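Ticket 114: Case quantities importing as single units
Product: Guvley Stock, Flomix connector
Opened by: Evelien Hendriks, Hulten store
Opened: 2023-12-23
Priority: Normal
Status: Resolved

Original report

When we receive a Bosman order through the Flomix connector, tinned goods come into Guvley as singles when they should come in as cases. We order by the case and sell by the can. Until the last connector update, the import multiplied the case count by the pack size and the on-hand figure was right. Now a line of four cases shows up as four cans. The cost comes through at the case price, so the margin report says we are losing money on everything in aisle two.

Dry goods and bottled drinks are fine. It only seems to affect items with a tin as the selling unit.

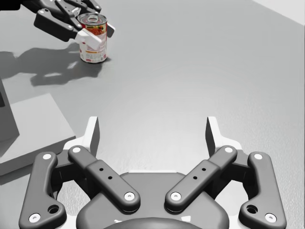 Can with a pull-tab lid and a red and white label.

I have tried the following:

Logged out and back in on the office computer.
Deleted the draft receipt and imported the order again. Same result.
Entered one line by hand with the unit set to Case. It worked, and on-hand went up by the right number.
Checked the pack size field on several tins. The numbers are still there and have not changed.

I can fix the lines by hand, but nearly 200 of them are affected on the current order and I would like to know the cause before I start.

Reply from support

Thanks for the detail. Please don't correct the lines yet, as we'd like to see the order as it came in. Could you send the following:

The import log (Settings, Connectors, Flomix, Export log).
The unit list from Settings, Units of measure.
Whether you use one supplier profile for Bosman or more than one.

Reply from Evelien Hendriks

Log and unit list attached. We have two Bosman profiles, one for grocery and one for housewares. They were set up separately because the invoices come from different offices. The housewares order came in on the same import and its quantities are correct.
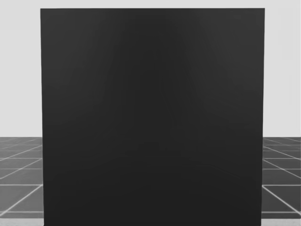

Black panel, plain face.

I should add that the unit list has two entries that look the same to me, Tin and TIN. I don't remember adding the second one and I have not touched either of them.

Reply from support

The second entry is the cause. The connector update changed how unit names are matched. Earlier versions ignored capital letters. The current one does not, so when the supplier file said TIN and your list said Tin, the connector made a new unit. The new unit has no conversion to Case, and the import falls back to a factor of one. Your pack sizes were left alone, but they are no longer being read for those lines.

Your housewares profile uses Each for everything, and the spelling matches on both sides.

To fix it:

1. Void the draft receipt. Do not delete it, or the order number will be blocked.
2. Go to Settings, Units of measure, and open TIN.
3. Choose Merge into and pick Tin. Keep Tin as the surviving unit.
4. In the grocery profile, open Unit mapping and add a line from TIN to Tin.
5. Import the order again.

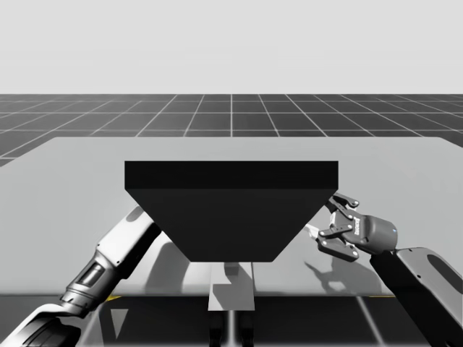
The merge runs in batches of 300 items and the screen does not refresh by itself between them. Leave the page open until the status line reads Complete. If you go to another page partway through, the merge will stop and have to be started over, although nothing is lost.

Reply from Evelien Hendriks

Merged and imported again. The first try stopped with "unit in use by open document". I had a transfer to the back room still in draft. I posted the transfer, ran the merge again and it went through.

Quantities are now right on all the lines I checked, and the cost per can is back to normal. The margin report still shows the old figures for aisle two. Does it need to be rebuilt?

Reply from support

Yes. Go to Reports, Margin, Rebuild, and set the start date to the day of the connector update. It can be run while the store is open. The draft transfer message is expected, and we have added it to the help page on merging units.

Reply from Evelien Hendriks

Rebuilt and the figures look right. You can close this one. Please let me know if the matching is going back to the way it was, as I would want to take the mapping line out again.

Internal note

Case matching to be made a setting in the February release, off by default. Existing mapping lines can stay in place either way. Customer informed by email. Closed.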